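Taller Trolden de robótica doméstica

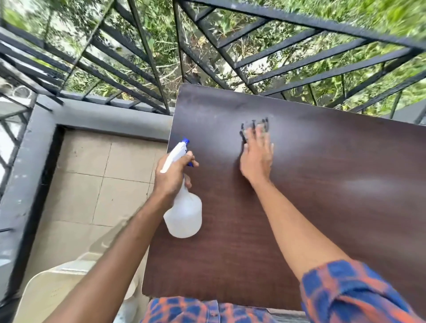

El Taller Trolden es un proyecto estudiantil de la escuela técnica Prilach dedicado a la automatización de tareas del hogar. Comenzó en marzo con 14 alumnos, repartidos en equipos de limpieza, cocina y ordenado.

El equipo de limpieza graba en primera persona trabajos manuales – quitar el polvo de un tablero, rociar y frotar una superficie – y divide cada grabación en acciones breves. El archivo reúne 113 secuencias, de las que 100 están etiquetadas. Con ellas se entrena el brazo Gukulwood, construido por los propios alumnos.

El grupo participa además en la Copa Schnyder, en la que cada prueba dura 10 minutos.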